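Can a Machine Do the Breakfast Chores Yet?

Household Tips, January 26, 2021

Every so often a reader writes in to ask when they can stop wiping counters and let a robot have a go. I love this question, partly because I hate wiping counters and partly because the answer keeps moving a little every year. So let's take breakfast, the plainest meal of the day, and go through it job by job. There are tips along the way for those of us who still have to do it by hand (all of us, I'm afraid).

1. Picking up the box

Lifting a cereal box sounds like nothing at all. But a box is thin board with mostly air in it, and if you squeeze too hard you crush it, and if you squeeze too little it slides right out. Two-fingered grippers handle this fairly well now, provided the box is standing up and has a bit of room on each side. That's good advice for small children too! Leave a hand's width between things on the table and you'll have far fewer spills.

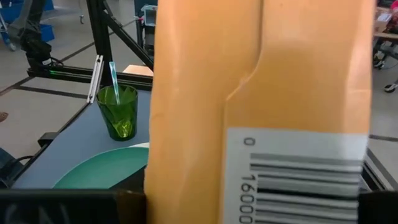 A box held between two gripper fingers, barcode side showing.

2. Setting out the dishes

Bowls are harder than boxes. They nest, they're slippery, and the easiest place to grab one is the rim, where a clumsy hand will tip it. In my own kitchen I put the bowl down first, on a mat with some texture to it so it doesn't skate around, and bring everything else in afterward. Keep tall things like the cereal box and the paper towels toward the back, so you never have to reach over them for something low. A machine likes this arrangement for the same reason you do, and it's a nice habit whether or not you ever own one.
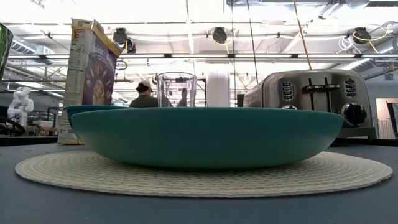 3. Pouring, toasting and putting together

Now we come to the fussy part. Cereal comes out in a rush or not at all, so open the flap all the way and tilt slowly. Milk is worse, and I'd pour it from a small pitcher if little ones (or big machines) are helping. Toasters are mostly a matter of reaching: a lever is easy to push down, but fishing out a hot bagel half asks for wooden tongs and some patience.

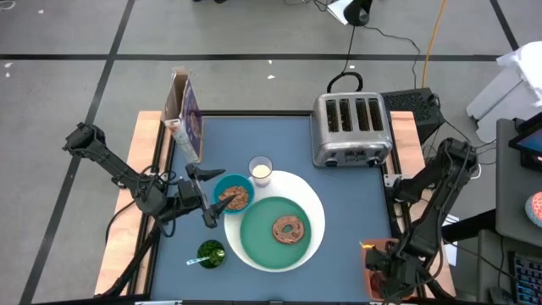
My feeling is that two arms will always beat one at this, just as they do for us, with one to steady the bowl and the other to do the tipping. What I'd like to see next is the cleanup. Crumbs under the toaster, a sticky spoon, the ring where the glass stood: those are the chores I'd hand over tomorrow. Until then, wipe the table before the milk dries, and shake the placemats out over the sink.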